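Handout 4, Play Materials and Room Care
Hiltia Family Services course, Flatberg site
Instructor: Stepan Lytvynenko

Bring Handout 3 (the cleaning table) with you. We will use both in the practical half of the session. Read sections 1 to 3 before you arrive.
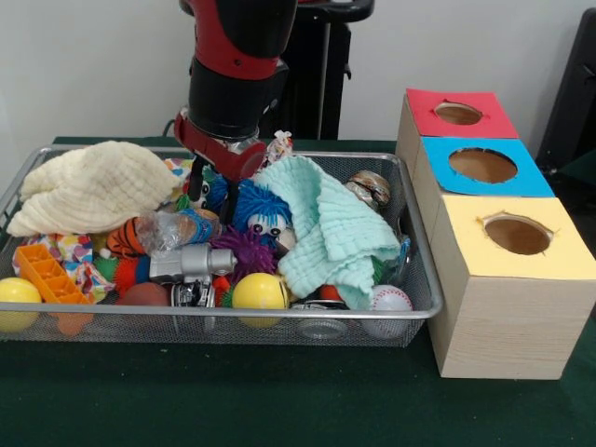
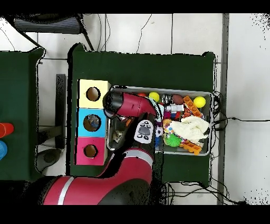
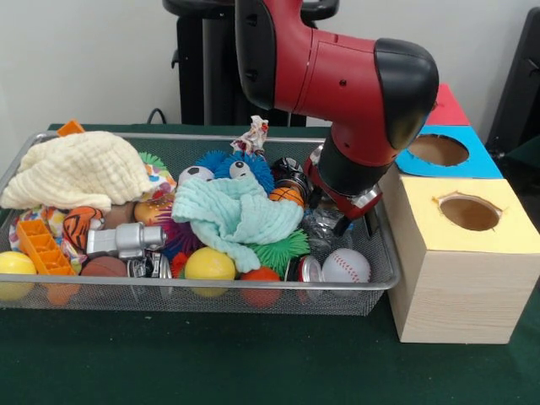
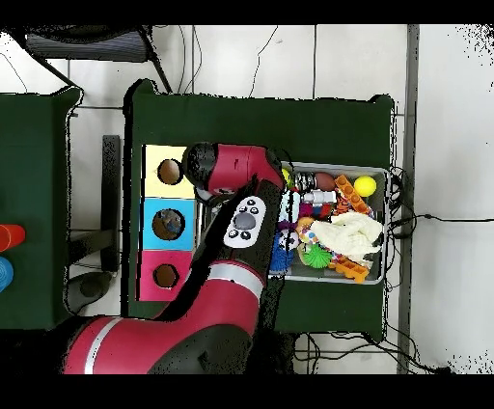
Figure 4.1. Mixed toys on a green table. The yellow, light blue and pink pieces with holes in them show in the second and fourth pictures.

## 1. What a mixed load is

A mixed load is any container in which soft, hard and fabric items have been put away together. Most playrooms produce at least one by the end of the morning. It usually comes from a fast cleanup before lunch, when everything on the floor goes into the nearest container.

Mixed loads cause three kinds of trouble in a room:

- Children can't see what is in the container, so they dump it.
- Items that need different cleaning get the same cleaning, or none.
- Packaging and other trash gets put back on the shelf with the toys.

The third one is easy to miss. Look at the first and third pictures in Figure 4.1. Both have a clear crumpled plastic bottle in among the toys, and the third also has a dark soda can and a crumpled white wrapper with red and pink markings. Some programs keep clean empty containers for pretend shopping. If yours does, they belong in the pretend food bin with a label on it. If yours doesn't, they go in recycling or trash. Decide this as a room and write it on the room sheet.

## 2. Groups used in this course

We sort by how an item is cleaned first and by how it is played with second. A lot of rooms do it the other way, and you may have to follow their system at your placement. For this course, use the groups below.

**Group A: Fabric.** Cloths, blankets, scarves, doll clothes. These are machine washed. Muslin and waffle cloths are common in infant and toddler rooms because they dry fast. Shake each one out before it goes in the hamper, as small items get rolled up inside. In the third picture, spiky balls are sticking out from under both of the plain cloths.

**Group B: Plush.** Stuffed animals and soft figures. Check the sewn-in label. Surface wash only if the label is missing. The tiger-striped toy in the first picture would go in this group.

**Group C: Balls.** Split these again:

- C1, smooth or hard surface. Wipe, air dry.
- C2, spiky or stringy rubber. Wash in a basin with a soft brush, rinse, and shake out. Dirt sits at the base of the spikes and a wipe will not reach it.
- C3, stitched covers, such as a baseball. Spot clean, do not soak.

**Group D: Construction.** Building bricks and anything that connects. Wash in a mesh bag. Dry with the open side down. The orange bricks in the second and fourth pictures are Group D.

**Group E: Pretend tools, vehicles and kitchen items.** Toy drills, cars, ice cube trays, cups. If there is a battery door, wipe only, and check that the screw is tight before the item goes back out.

**Group F: Hold.** Anything broken, anything you can't name, and anything that may not be a toy. Group F goes in a lidded bin out of children's reach. The lead teacher clears it at the end of the day.

A few items fit two groups. A fuzzy ball with eyes on it could be B or C2, depending on what the fuzz is made of. Feel it. If it is rubber strands, use C2. If it is fabric pile, use B. Eyes and other small attached parts get a pull test either way, and a loose one sends the whole item to F.

## 3. Order of work

Work from the top of the load down. Digging for one kind of item pushes the small things to the bottom.

1. Clear the table and set out labeled bins for A through F. Put F farthest from the edge.
2. Lift off the cloths one at a time. Shake each over the table.
3. Pull out bottles, cans, wrappers and paper.
4. Take the plush and the large light items.
5. Take the balls. Keep one hand on the bin, or use a bin with high sides.
6. Take bricks, vehicles and tools.
7. Tip what is left onto a tray with a rim. Pick through it by hand.
8. Wipe out the empty container, including the corners, and let it dry before you refill it.

Wire mesh containers need one more step. Run a gloved hand along the rim and the inside of the mesh to find bent or broken wire. Pull threads and hair off the mesh at the same time. A smooth-sided tray only needs the wipe.

## 4. Sorting with children

Children from two and a half or so can do part of this work, and most like it. Give them one group at a time. "Find the balls" works. "Put everything where it goes" does not, at that age.

Shape and color pieces with openings can be part of cleanup. In the fourth picture the openings are different from one color to the next: round on the yellow, a larger round one on the light blue, and six-sided on the pink. For young toddlers, use round openings and one size of ball that passes through easily. Add the harder shape later. Use only items that pass your small parts tester, and stay within arm's reach.

Adults take out trash and Group F items before children join. Steps 1 to 3 above are always adult steps.

Keep it short. Stop while they are still interested and finish the load yourself.

## 5. Case: the Lultura playroom

Lultura is a drop-in playroom that opened in 1981. It serves up to 12 children at a time. Until recently all toys were kept in deep open baskets under the windows, with no labels.

Staff did a full inventory in November. The written list showed 800 items. The count on the floor came to 792. Of the eight missing, five were small vehicles, two were puzzle knobs and one was a doll shoe. The vehicles turned up inside a folded play tent. The rest were never found and were taken off the list.

After the inventory, the room changed to low open shelving from Kravets with one shallow bin per group. Half the toys went into a closet and are rotated monthly. Staff kept one deep basket and labeled it "sort later." It is emptied at 4:30 p.m. each day the room is open.

Points to think about before the session:

- The list was kept by item name only. What else would you record so that a missing piece is noticed sooner?
- Is a "sort later" basket a good idea in a room for children under two?
- The old baskets were popular with families. Staff heard complaints for several weeks after they were removed. How would you explain the change to a parent at pickup?

## 6. Practical

Work in pairs. Each pair gets one mixed load, six bins and a label set. One person sorts while the other fills in the record sheet, then trade at step 5. Gloves are in the drawer below the sink. Hair tied back, rings off.

On the record sheet, write down:

- every item placed in Group F and the reason
- any item you moved from one group to another after a second look
- start and finish times

Speed is not graded. Group F decisions are, and so is the condition of the table when you leave.

Hand in the record sheet before you go. If you miss the practical, see Stepan about a make-up time; the Flatberg room is usually free after 3 p.m.

**For next time:** Handout 5, drying and storage. Bring one photo or sketch of a toy shelf from your placement, with no children in it.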